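Trestum Community Help
Home | Kitchen | Laundry | Garden | Sheds & Tools | Ask the neighbours | Log in

We use cookies to remember your suburb and keep you signed in. Accept | Manage settings

Round black kettle, chalky inside and dribbling from the spout. Worth saving?

Posted by Afroza Jayasinghe, 3rd September

Hello all, I hope someone here is good with kettles. My aunt moved into a smaller unit over winter and passed on a few bits from her kitchen, and the one I was most pleased about was a round black kettle with a big looped handle over the top. I have wanted one like it since I was a girl and I've given it pride of place, although my husband thinks it looks like a bowling ball with a nose.

Trouble is, it hasn't been looked after on the inside. There's a pale crust all over the bottom, and little flakes come out in the tea, which my visitors have been too polite to mention. It also dribbles when I pour. Most of the water goes in the cup and the rest runs back down the underside of the spout and onto the bench. We're on bore water here, and I gather my aunt was too, so I suppose that's the crust explained.

I'd like to know what to clean it with that won't spoil the black finish, and whether the dribble is something I can fix or just the way these kettles are. I've already been told to throw it out and get a new one, so you needn't bother with that!

Agnes Haugen
Member, 400 replies

Oh Afroza, please don't throw it out. I've kept one of these going for longer than I care to admit and they come up beautifully with a bit of patience.

For the crust you want citric acid, the ordinary powder from the baking aisle. Put 2 tablespoons in the kettle, fill it to a bit over the level of the scale, bring it just to the boil and turn it off. Then leave it alone! I go and hang the washing out. When you come back, tip it down the sink and have a feel around inside with a bottle brush, and if it's still gritty do it again. A really neglected one might take 5 goes, spread over a few days, and there's no shame in that. Finish with two boils of plain water and throw those out as well, or your first cuppa will taste like a lemon sherbet.

White vinegar does the same job if that's what you have in the cupboard (300 mL and top up with water) but the smell hangs about, and my late sister's kitchen used to smell like a fish and chip shop every December when she did hers before the family came.
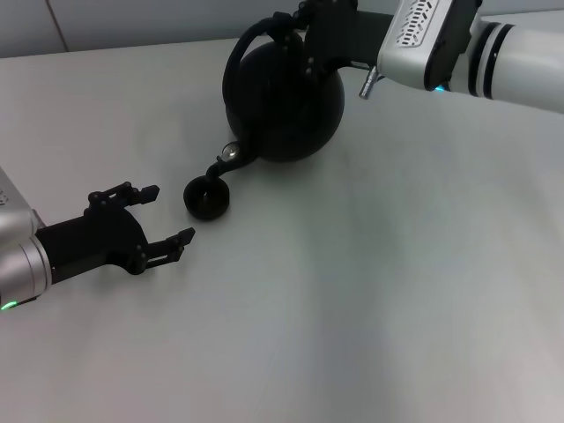
Now, the outside. Keep the acid off the black if you can, and if you splash it, wipe it straight away with a damp cloth. No scourers, no cream cleanser, none of that powder in the tin. A glossy black finish shows every scratch and you'll see them each time the sun comes in over the sink. Warm water, a drop of dish liquid and a soft cloth, then dry it with a clean tea towel and it'll come up with a lovely shine. If there are greasy spots cooked on from sitting beside the frying pan, lay a warm soapy cloth over them for ten minutes first.

As for the dribble, do the scale before you worry about it. When the crust gets up into the spout the water comes out crooked and slow, and slow pouring is what makes it run back. A pipe cleaner or one of those skinny straw brushes will get up there from the tip. After that, don't overfill it, and pour with a bit of confidence. My mother poured as though she was cross with the cup and never spilt a drop.

Do let us know how you go, and give your aunt my regards even though I don't know her.

Marcelino Camargo

denture tablets. two of them, hot water, overnight. rinse well. done

Carol Haworth

I'd go along with Agnes on nearly all of that, but I'd check what the inside is made of before you put anything sour in it. If it's enamel and there's a chip, you'll see a rusty patch where the metal is showing, and I wouldn't leave acid sitting on that for long. I wouldn't drink out of it either if the chip is still shedding. Stainless is fine, go for your life.

Have a look at the handle too while you've got it on the bench. On mine it worked loose where it joins the body, and a full kettle of boiling water is no time to find out. Lift it with cold water in it and see if anything shifts. If there's a screw, nip it up. If there isn't, the repair morning at the Lynch Street hall had a look at mine for a gold coin and a packet of biscuits.

And empty it at night, love. On bore water that makes more difference than anything you can buy.

Afroza Jayasinghe

Thank you all so much! I've bought the citric acid and had a look inside with the torch, and it's stainless, so I'll start tonight after tea. Marcelino, my husband says to leave his tablets alone.

Get the Trestum weekly round-up in your inbox. Enter your email to subscribe.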